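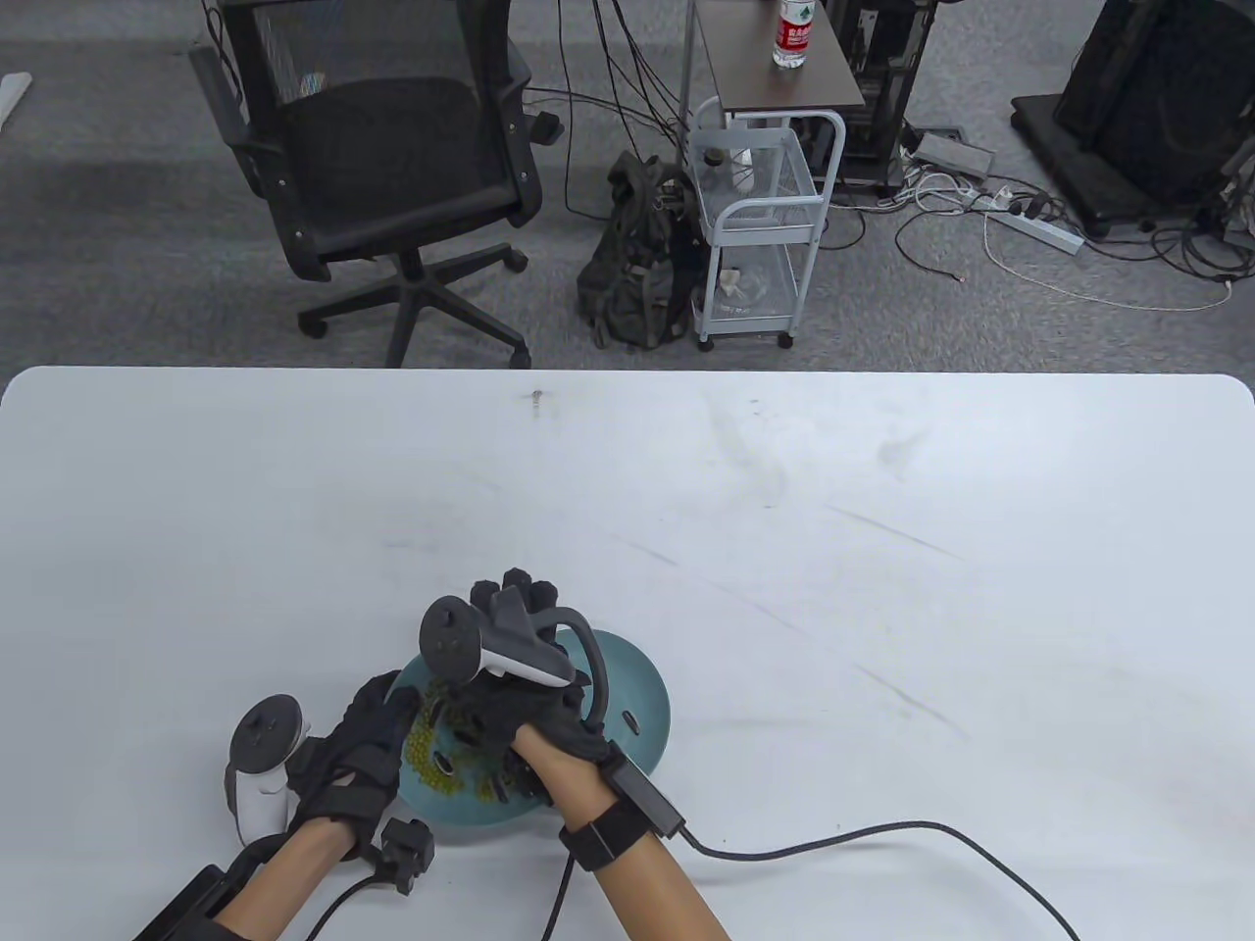

Vuner build log, Tuller shared workshop
October 6, 2026
Subject: glove input, hand tracking and the seed transfer task

Purpose of the session. The Vuner bench sorter is to take sunflower seeds out of a dish of small green pulses and place them in a second dish. The arms are not yet mounted. Until they are, the work consists of recording the task as done by hand, so that the reach, the tilt of the dish and the closing of the fingers are known before any bracket is cut. The entry covers the second version of the glove set, the first full set of runs with it, and the changes agreed for the next session.

State of the hardware at the start. Both gloves were carried over from August with new finger stitching. The controllers are strapped to the backs of the hands as before. The left and right controllers are not the same model, and the offset file must therefore be loaded separately for each side. This was missed once in August and the data from that day were discarded. The file names now begin with L or R. Driko, the recording program, still accepts the wrong file without complaint, and a check has been added to the list of open items.

Cable routing. The right cable was led across the table to the right and the left cable was dropped over the near edge. The arrangement leaves the middle of the table free, but the right cable pulls slightly on the wrist strap when the hand crosses to the left dish. The strap was moved further up the forearm for the second half of the session. The pull was less noticeable there. A longer lead is on order. Members using the table after us are asked to leave the tape marks in place, as they give the cable position as well as the zero position of the hands.

Calibration. The flat-hand pose was held at the start and end of each group of runs. Drift on the left was within the limit we set ourselves. On the right it reached 15 mm by the end of the first group, well outside it, and returned to normal after the glove was taken off and put on again. We suspect the controller mount and have no evidence for it at present. The mount is printed in the softer filament and flexes under thumb pressure. A stiffer version will be printed before the next session, with the two screw holes moved outward.

Camera tools. The hand-held gripper tools were used to record at close range. Exposure remains unsatisfactory. With the automatic setting, the table surface goes nearly pure white whenever it fills a large part of the view, and the room behind it goes dark. The ceiling light in view makes the matter worse. Three settings were tried. The fixed setting in the middle of the range was the best of them, and it will be used from now on until someone has time to test properly.

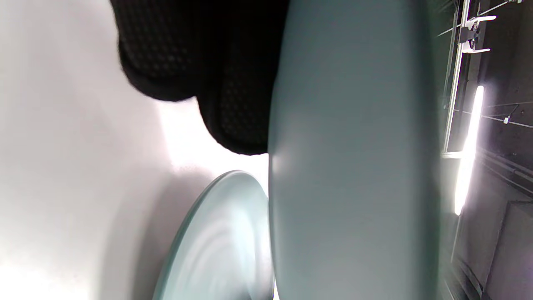

Close range: black mesh at upper center, bright table surface to the left, light tube at right.

The close view did show one useful thing. When the tool is brought this near, the black fabric and the pale object next to it take up so much of the picture that position can no longer be judged from the table. The program lost its reference in several recordings for that reason. A minimum working distance should be set. The figure will be taken from the recordings and not from a guess, and it will be written on the tool body in paint pen.

Procedure. The dish of pulses is picked up by the left hand and tilted. The right hand takes one seed at a time, moves it across and releases it over the receiving dish. The operator is to finish each move before beginning the next, even when two seeds lie close together. A run ends when the source dish has no seeds left in it, or when the operator calls a stop. We completed 14 runs. Two of these were stopped early on account of the tracking and will be kept in a separate folder, as they may help in finding the fault.

Observations on the dishes. The teal glaze was chosen for contrast with the black gloves and the white table, and it has served that purpose well enough. A deeper dish was tried first. It keeps its contents together when gripped by the rim, but the heap gathers on one side and any seed beneath it is out of sight. The shallow plates spread the layer out and the seeds can be found without stirring. Against this, a shallow plate tilted too far will shed its load, and the first run with it ended with a good deal of sweeping.
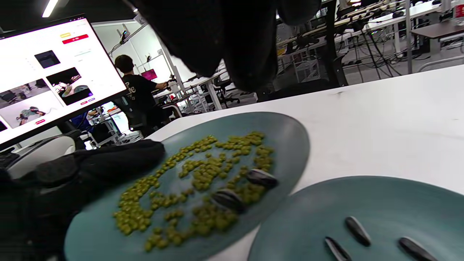 The tilt angle has accordingly been entered as a recorded value for every run. At present it is read from the left controller, which is strapped to the hand and not to the plate, so any slip of the grip is counted as tilt. A small marker fixed under the rim would give a direct reading. The objection raised is that the marker will be covered by the fingers for much of the run. Both methods will be tried on the same plate and compared.

It was also noted that the receiving plate had crept toward the source plate over the course of the session, until one rim lay over the other in the view from the tool. For a person this is of no consequence. For the arms it would mean contact between the left finger assembly and the receiving plate. A locating ring is to be cut from sheet stock and fixed to the table with the same tape as the other marks. The ring should be low enough to clear the sleeve of the right glove.

Finger assembly. The printed finger set for the arms, known in this log as Pap, is at its fourth revision. The fingertip pads are cut from the leftover glove mesh so that the friction is close to what was recorded by hand. The first pads were glued and came away at the edges. The present ones are clamped under a thin plate with one screw, and they have held through 20 minutes of opening and closing on the test stand. The screw head stands proud of the inner face and should be countersunk.
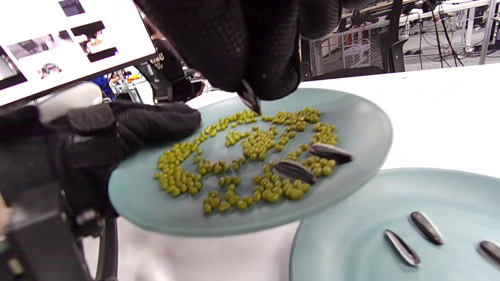

The grasp used by Pap was originally laid out as a full wrap, with the seed held along its length between the pads. The recordings do not support this. In practice the operator takes the seed in a pinch, with the shell poking out below the fingertips, and carries it over the upper edge of the plate while the other hand keeps its hold on the left rim. There is much less contact than the drawing assumes. The pads can be shortened, and the lower edge chamfered so that the neighboring pulses are pushed aside and not picked up along with the seed. Revision five will be drawn on that basis. The wrap layout is to be kept in the archive folder – it may still suit larger items.

A related point concerns the release. In the recordings the fingers open slowly and the seed sometimes clings to the mesh for a moment before it falls. The operator shakes it loose without thinking about it. Pap has no equivalent movement. Two suggestions were made, a smoother patch at the very tip of the pad and a short back-and-forth motion of the wrist joint at release. The smooth patch is simpler and will be tried first.

Software. Driko stopped once, during the saving of a run, and the file was recovered from the temporary folder. The version on the bench computer is older than the one used at home for playback, and the two disagree on the order of the finger joints. Playback at home therefore shows the ring and little fingers exchanged. The bench version will be updated after the current set of recordings is complete – it should not be touched in the middle of a set.

Open items
Print stiffer controller mount for the right hand, screw holes moved outward.
Add side check to Driko when the offset file is loaded.
Cut and fix the locating ring for the receiving plate.
Compare plate tilt from the controller with tilt from a marker under the rim.
Set minimum working distance for the camera tools from the recordings.
Pap revision five: shorter pads, chamfered lower edge, countersunk screw.
Smooth patch at pad tip, test on the stand.
Longer right-hand lead, on order.

Schedule. Mounting of the arms remains planned for early 2027. The date depends on the table brackets, for which the drawings are complete and the material has not yet been bought. Gloves, controllers and both plates have been returned to the Vuner shelf. The pulses and seeds are in the lidded tub on the same shelf, already mixed for the next set of runs, and are not to be used for anything else.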